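Sondico open day, March: notes from the visit
Forum > Manipulation and grippers > Events and visits

gantryman
I went to the Sondico open day in the afternoon slot and said I'd write it up for those who couldn't get there. The group was small and we were allowed to stand close. Mandla Naidoo did the introduction and Veikko Toivonen ran the arm. It was in three parts, and I'll take them in the order we saw them.

1. Hand-held grippers in the kitchen

This was the bit I'd gone for. A person works at a kitchen table with a two-finger gripper in each hand and does the job the arm will later be asked to do. The job was cutlery: chopsticks and spoons off the cloth and into the ribbed holder at the back. The fingers have blue pads on the inside and the rest is black. You close it with your own hand, so you get some feel for how hard you're squeezing. Each run lasted 55 seconds at most, then everything went back on the table in a different layout.
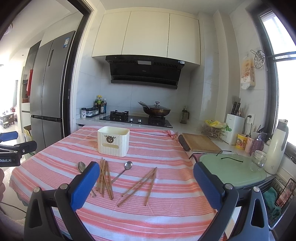 2. The arm

Same sort of fingers, mounted on a Gruvar arm in the next room. Veikko ran it on spoons first and it was steady. Chopsticks were worse. It would go for one and get two, or push the whole lot along. He didn't try to hide that, and he let it fail a few times before he stopped it. It's slow. I would not want to wait for it to lay a table.

3. Questions and tea

Mostly about money and pad wear. The hand-held unit isn't on sale. Pads get changed after 100 runs whether they look worn or not. There was a leaflet for Zinon, their software for checking runs, but no demo of it.

All in all a decent afternoon. Parking is poor.

bramley_ctrl
Thanks for doing this. I was at the morning session and came away less impressed. We got 5 minutes with the grippers and a long talk. My complaint is that chopsticks and spoons on one table in one kitchen tells you very little. I pick castings out of bins all day and none of that carries over.

gantryman
They didn't claim it would carry over to castings. Mandla said household items and small shop items, and left it there.

hobnail
I had a go in the afternoon as well. It's harder than it looks. A spoon is fine, you pinch the handle and lift. With a chopstick lying flat on cloth you have to bring both pads right down to the table and come in square to it, and if you're a bit off it rolls away from you.

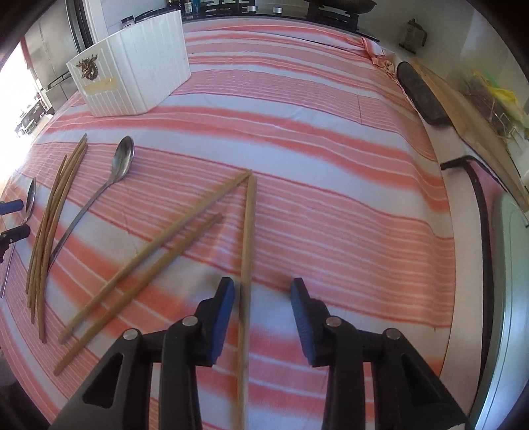
The other thing is which end you hold. If you grab it in the middle it swings when you lift, and then you can't get it into the holder without knocking the holder. Near the end is better but then it droops. I dropped four in my turn. The woman who does it for them every day picked each one up about a third of the way along and didn't seem to think about it at all.

bramley_ctrl
That's my point though. If it takes a trained person to get good runs then you've moved the cost from programming to wages. We looked at the Khalaf system two years ago and ended up in the same place.

hobnail
I don't agree. I was getting them in the holder by the end of my turn, and I've got hands like shovels. Programming an arm to do it would take me weeks.

gantryman
Khalaf was a glove, wasn't it? Different thing. With a glove you still have to work out how five fingers turn into two. With these the fingers on the table are the same shape as the fingers on the arm.

bramley_ctrl
Fair enough on the glove. I still think the cloth is doing them a favour. Put the same chopsticks on steel and see how far they roll.

hobnail
Could be. I'd have said the cloth makes it harder, the pad tips catch in it. Someone should ask for a steel top next time.

gantryman
One more from me. The spoons are two different sizes and the small one can end up half under the chopsticks, so you have to decide what to shift first. I asked if there was a set order and there isn't, people do it as they like. Veikko would prefer a set order and Mandla wouldn't, and they disagreed about it in front of us, politely.
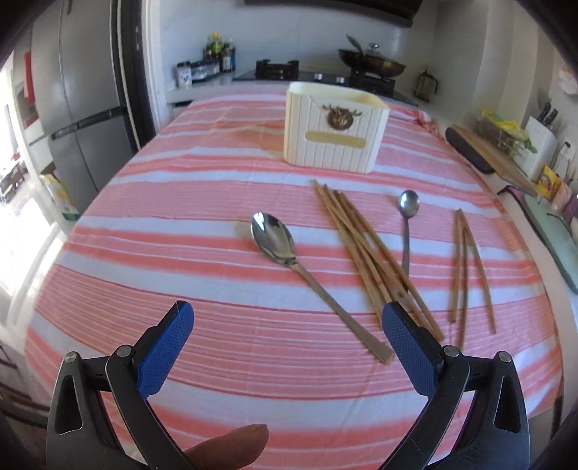 petra_m
Do you have to book for the next one, or can you just turn up?

gantryman
You need to book. There's a form on the Sondico site and they send a slot by email. Afternoon slots are longer, so ask for one of those if you want a turn with the grippers.

petra_m
Thanks, will do.

bramley_ctrl
I'd go again if they did it with something heavier. Has anyone here been to the Gruvar one? I was told they let you bring your own parts.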